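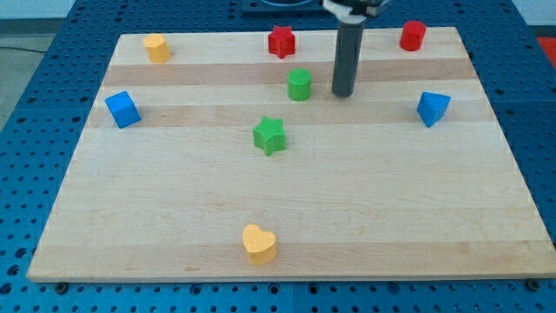 Lultari 셀 작업판. 블록 8개, 로드 끝은 초록 원기둥 오른쪽.

**1/** Lultari 셀 정비 메모. 탁상 푸싱 셀이고, 암 끝의 로드로 블록을 밀어 배치한다. 집는 동작은 없음. 이번 작업 범위는 작업판 재고정, 로드 교체, TCP 재측정, 높이 보정. 순서대로 적는다.

**2/** 구성. 파란 타공 테이블 위에 단풍나무 집성판을 얹었고, 그 위가 작업 영역이다. 블록은 노랑(육각기둥, 하트), 빨강(별, 원기둥), 초록(별, 원기둥), 파랑(정육면체, 삼각기둥). 색마다 2개씩. 제어는 Flonidico 컨트롤러.

**3/** 증상부터. 판 뒤쪽에서는 로드가 블록 옆면을 정상으로 미는데 앞쪽으로 오면 별 블록이 기울면서 밀렸다. 로그상 Z 명령값은 동일. 그러면 판이 기울었거나, 로드가 휘었거나, 베이스 좌표계가 틀어졌거나 셋 중 하나다.

**4/** 원인은 두 가지가 겹쳐 있었다. 판 앞쪽이 타공면에서 떠 있었고, 로드 고정나사도 풀려 있었다. 하나만 잡았을 때는 증상이 줄기만 하고 없어지지 않아서 진단에 반나절을 썼다.

**5/** 판 고정. 블록을 전부 내리고 판을 뗀 다음 타공면을 진공청소기로 훑는다. 구멍 가장자리에 낀 톱밥과 나사 가루가 판을 들어 올린다. 에어건은 쓰지 말 것. 가루가 구멍 안으로 들어갔다가 나중에 다시 올라온다.

**6/** 판 밑면은 마른 천으로만 닦는다. 알코올을 쓴 적이 있는데 집성 줄마다 흡수가 달라서 마른 뒤 표면에 결이 섰다. 그때는 고운 사포로 다시 잡았고, 다음 날 높이 측정도 처음부터 다시 했다.

**7/** 판을 올리고 고정은 대각선 순서. 손으로 끝까지 돌린 다음 조금씩 나눠 조인다. 한쪽을 먼저 완전히 조이면 반대쪽 모서리가 뜬다. 고정구는 Harkach에서 받은 것을 그대로 쓰고 있고 이번에 와셔만 새것으로 바꿨다.

**8/** 조인 뒤 확인은 틈새 게이지로 한다. 제일 얇은 날이 네 모서리 어디에도 안 들어가면 통과. 이번에는 앞 왼쪽이 한 번 들어가서 다시 풀었다. 와셔 한 장이 기울어 물려 있었다.

**9/** 다음은 로드. 진회색 원통형이고 끝이 둥글다. 둥근 끝이라 판에 닿아도 찍힘이 적지만, 마모되면 길이가 변하고 그 오차가 그대로 Z에 들어간다. 교체 기준은 끝에 평평한 면이 생겼을 때. 손톱으로 돌려 보면 걸린다.

**10/** 새 로드는 Chuensuk 가공품. 입고되면 정반에서 굴려 본다. 휜 로드는 굴리는 소리부터 다르다. 이번 로트는 4개를 받아서 전부 굴려 봤고 불량은 없었다. 한 개 장착, 나머지는 셀 서랍.

**11/** 장착. 암을 정비 자세로 보내고 서보 오프, 비상정지를 누른 상태에서 작업한다. 로드를 홀더 바닥까지 밀어 넣은 다음 고정나사를 조인다. 바닥에 닿기 전에 조이면 밀기 하중을 받을 때마다 위로 밀려 올라간다. 풀린 로드가 정확히 이 상태였다.

**12/** 고정나사에는 중강도 나사 고정제 한 방울. 고강도는 금지. 예전에 고강도를 썼다가 홀더를 통째로 가열해서 뺐다. 경화 시간은 제품 표기대로 기다리고 그동안 셀은 잠금 태그를 걸어 둔다.

**13/** TCP 재측정. 기준핀을 작업 영역 바깥 타공 구멍에 꽂고 로드 끝을 핀 끝에 맞춘다. 손목 자세를 바꿔 가며 4번. Flonidico 화면의 잔차가 기준 안에 들어오면 저장하고, 아니면 전부 버리고 처음부터 한다. 나쁜 점 하나만 골라 다시 찍는 식으로 하면 잔차는 예쁘게 나오는데 값이 틀린다.

**14/** 저장하기 전에 이전 TCP 값을 파일로 빼 둔다. 파일명에 로드 번호를 넣는다. 지난번에는 덮어써 버려서 비교할 값이 없었다. 마모량 추적이 거기서 한 번 끊겼다.

**15/** 높이 맵. 판 위를 격자로 나눠 각 점에서 저속으로 내려가 접촉을 검출한다. 블록은 전부 치우고 한다. 접촉 문턱값이 너무 낮으면 암 자체 진동에 걸리고, 너무 높으면 판을 누른 높이가 기록된다. 전에 쓰던 값 그대로 두고 반복 측정으로 산포만 확인했다.

**16/** 판이 나무라서 습도를 탄다. 에어컨을 끄고 퇴근한 다음 날 맵을 다시 떠 보면 가운데가 변해 있다. 그래서 높이 맵은 아침에 한 번, 판을 건드린 날은 작업 뒤에 한 번 더 뜬다. 알루미늄판 교체안도 있었지만 블록 미끄럼 특성이 달라져서 보류.

**17/** 로드 목표 높이는 맵 표면에서 일정 간격을 띄운 값이다. 블록 높이 중간보다 아래를 밀어야 넘어지지 않는다. 특히 별은 꼭짓점을 밀면 돌고, 높은 데를 밀면 기운다. 증상이 별에서 먼저 보인 이유를 나는 이렇게 보고 있다.

**18/** 블록 점검. 밑면을 손가락으로 훑어 거스러미가 있으면 칼로 뜯지 말고 사포로 민다. 옆면이 패인 블록은 교체. 패인 자리에 로드가 걸리면 미는 방향이 틀어진다. 이번에는 교체 없음, 파란 삼각기둥 밑면만 한 번 밀었다.

**19/** 케이블. 로드 교체 후에는 꼭 손목을 양 끝까지 저속으로 돌려 보면서 케이블이 당기는지 본다. 정비 자세에서는 여유가 있어도 반대쪽 끝에서 모자랄 수 있다. 타이는 조이지 말고 벨크로로. 다음에 풀 사람이 니퍼를 안 써도 된다.

**20/** 복귀 시험. 블록을 다시 올리고 저속으로 밀기 200회. 초기 배치는 매번 손으로 흐트러뜨린다. 판정 항목은 넘어짐, 블록 위로 올라탐, 보호정지. 결과는 넘어짐 없음, 올라탐 없음, 보호정지 2회.

**21/** 보호정지는 두 번 다 판 가장자리에서 났다. 블록이 테두리에 가까울 때 접근 경로가 작업 영역 한계를 넘는다. 하드웨어 문제는 아니고 경로 계획 쪽이다. 한계를 넓히지 않고, 가장자리 블록은 안쪽 방향으로만 밀도록 우선순위를 바꿨다.

**22/** 정격 속도로 올린 뒤 같은 시험을 다시 돌렸고 보호정지는 재현되지 않았다. 다만 우선순위를 바꾼 뒤라서 속도 영향과 분리된 결과는 아니다. 저속으로 한 번 더 돌려야 비교가 된다. 아직 안 했다.

**23/** 점검 주기를 고쳤다.
- 매일: 높이 맵, 로드 끝 육안, 블록 밑면
- 매주: 로드 고정나사, 케이블 여유, 타공면 청소
- 매월: 판 모서리 틈새, TCP 재측정, 와셔 상태

**24/** 고정나사에는 페인트 펜으로 합마크를 그었다. 선이 어긋나 있으면 공구를 대기 전에 사진부터 찍고 기록한다. 바로 다시 조여 버리면 언제부터 얼마나 돌아갔는지 모르게 된다.

**25/** 남은 일. 저속 비교 시험, 서랍 속 예비 로드 길이 측정, Flonidico 백업을 셀 PC 말고 다른 곳에도 두기. Harkach에는 와셔 외경이 더 큰 것이 있는지 문의해 둔 상태. 10월 정기 점검 때 판을 다시 떼니까 와셔는 그때 바꾼다.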